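Do You Really Need a Board Oil?

Every January the kitchen catalogs land, and every January there is a new bottle that promises to save your cutting board. This year it's the Ploltier conditioner, 200 milliliters for more than I paid for my last board. Zurkari has one too, with orange peel in it. I have my doubts about both.

Read the back label and you mostly find mineral oil. That's the same stuff the drugstore sells next to the laxatives, in a bigger bottle for a lot less. The Ploltier label adds beeswax and the word "restorative." I'd like to know what is being restored. Wood that has split stays split, and a groove worn in by a bread knife is there until somebody sands it out.

I also don't believe the schedule. Eight coats before first use, says the leaflet, then one every week. A company that sells oil would say that. Mine gets a wipe of plain oil when it starts to look chalky, and it has lasted 11 years with onions on it most nights.
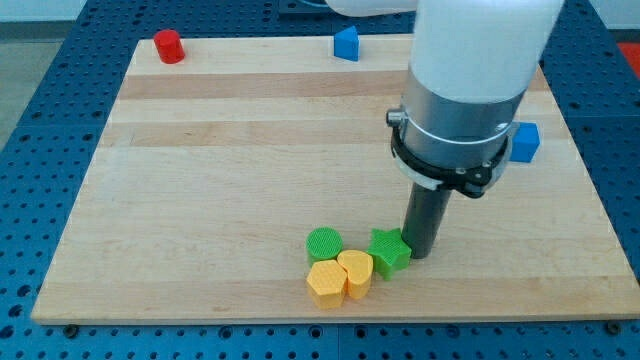
What about the "antibacterial" claims?

The Gallardo catalog gives a whole page to this, with a chart that has no numbers on one side. I read it twice and still couldn't tell what had been tested, or against what. Hot water, dish soap and a brush are what I use after chicken. Then the board stands on its edge to dry so air gets to both faces. Leaving it in a puddle by the sink will warp it, whatever you rubbed in beforehand.

Lemon and salt is harmless and smells nice. I wouldn't count on it for much more than the smell.

Worth paying for

A decent scraper, maybe. The Cundale one is plain steel and I've had no complaints, though a cheap bench scraper from a baking shop would likely do the same job. Medium and fine sandpaper, too. Go with the grain, wipe off the dust, oil it, leave it overnight and wipe again in the morning. Allow 20 minutes of work for a bad board, less for one that's only stained.

Next month: knife blocks, and whether the slots ever get clean.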